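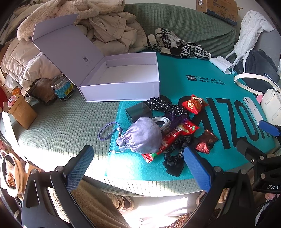 Filed under: Storage > Small items > Boxes and pouches

Rigid gift boxes with a hinged lid are usually stronger than the drawer organisers sold for the same job. The board is thick, the corners are square and the lid stays on. The main limitation is depth. A shallow tray takes one layer of small belongings and no more, so the contents have to be chosen before they go in.

Working surface

Sorting can be done on a sofa if the seat is covered first. Textured upholstery, waffle weave in particular, holds crumbs, and small hair grips disappear into it. A large plastic mailer bag, opened out or laid flat, makes a serviceable sheet. The bubble type is heavier and stays where it is put on a soft seat. Smooth single-skin bags slide and should be tucked under the cushion at the back edge.

Check that the mailer is empty and remove any loose label backing. Peel off the address label before the bag is kept for reuse.

Stand the box at one side with the lid open and the tray clear. Wipe the tray with a barely damp cloth and leave it open until dry. Do not use spray cleaner on paper-covered board. It lifts the covering at the corners and the damage cannot be pressed out afterwards.

Order of work

Put everything on the sheet before anything goes into the box. Group by material first and by use second. Fabric items can touch each other. Cables and phones are kept apart from food. Food is kept apart from everything.

Hair ties and scrunchies. Shake out, remove hair from the seam and lay flat. Satin marks easily against zips and metal clasps, so satin pieces go on top or in a pouch of their own. A scrunchie with a bow should be stored with the tails straight. Coiled plastic hair ties that have stretched will recover partly in hot water from the tap; allow 30 seconds, then cool on a towel. They do not belong in the same compartment as satin, as the coils catch.

Charging cables. Coil loosely, following the curve the cable already has, to a loop no tighter than the width of the palm. A small scrunchie holds the coil well enough and leaves no kink. Wire ties and rubber bands are both unsuitable. Rubber perishes and sticks to white sleeving, and the mark is permanent.

Tassels and wrist loops. Comb the strands with the fingers from the knot downwards. A tassel stored bent stays bent. A strip of tissue rolled once around the strands is sufficient. Braided loops can be left attached to the pouch they came with.

Drawstring pouches. These are useful inside the box for anything that rolls. Fill to two-thirds, draw the neck closed and tuck the cord ends underneath. A full pouch stands too high for a shallow tray and the lid will ride up on it.

Clear or tinted plastic containers. Wash, dry, and check the lid for cracks. A square container can serve as a divider if it is lower than the tray wall. If it is higher, lay it on its side or store it elsewhere.

Wrapped snacks and sweets. Not to be stored in the box. The crimped ends of foil and film wrappers are sharp enough to pull a thread in satin, and any split packet will put grease or sugar into the board. Keep them in a kitchen tin. Chocolate in particular should not be left on a sofa in direct sun, even for the length of time the sorting takes.

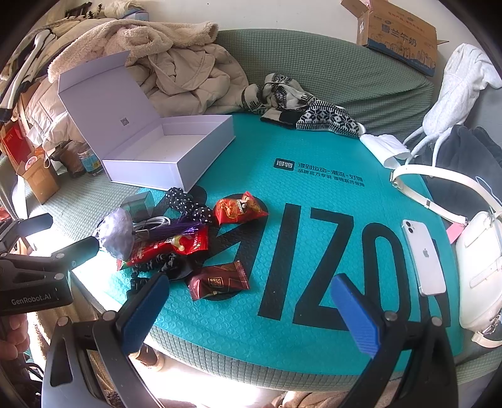 Edwin Harcastle

Phones are best put to one side of the sheet before starting, face down only if the surface under the glass is free of grit. Plastic sheet is acceptable. Bare waffle fabric is also acceptable but the phone tends to slip into the gap at the back of the seat.

Loading the tray

Flat items first, against the base. Cables along the longest wall. Pouch in a corner, neck inwards. Scrunchies last, filling whatever space remains. Close the lid without pressing. If it springs back by more than 2 mm, take out the top item.

Boxes with a folded front flap need the flap tucked inside the front wall before the lid is fully down. Forcing it from outside creases the fold, and a creased flap will not hold. Some flaps have magnets. Keep these boxes away from bank cards with a magnetic strip.

Lining

A liner is optional. Plain card cut slightly under the size of the base can be lifted out for cleaning. Felt looks better but collects lint. I tried the Bareck adhesive liner in July and would not repeat it on paper-covered board, as it could not be removed without taking the surface with it. The Gullberg card inserts are adequate and can be trimmed with scissors.

Keeping the mailer

Fold in thirds along the length, printed side out, and press the air from the bubbles towards the open end. Folded this way it fits beneath the box and is available as a sheet the next time. Do not store mailers near a radiator. Discard when the bubbles have gone flat over most of one side.

Last updated 7 January 2021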